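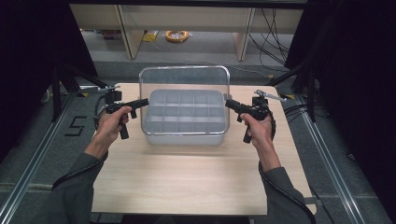

Shakuntala Bajpai replied to my last thread that a storage unit is fine as long as you know what's in it. Fair point. I had one for 23 months and couldn't have told you half of what was in it.

The place was Zonwood, out past Jarkstead. The rent started low and went up twice. By the end it was 95 dollars a month, plus the gas to get there, and I hardly ever went.

I added it up in December, and the total was more than I'd pay to replace everything in there. I should have done that math in the first month.
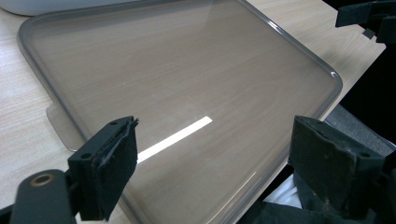

So I gave myself two weekends to empty it. Big furniture first -- the dresser and the desk went to a cousin in Nakesberg. She drove over with a trailer and wouldn't take gas money.

Books took the longest. I kept opening them. The used bookstore on Bhatt Street took most, and the rest went on the free shelf at the library.

The small stuff is what's left. Hooks, screws, spare keys, adapters for things I no longer own. Lidded bins are good for this, but only if each one holds a single kind of thing.
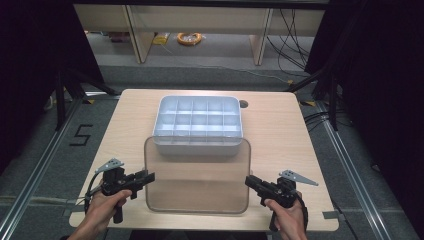 If you're closing a unit, read the notice clause first. Mine wanted written notice before the first of the month, and I missed it, so I paid for another month of nothing.

Also take your own lock home. I left mine on the door and had to drive back for it.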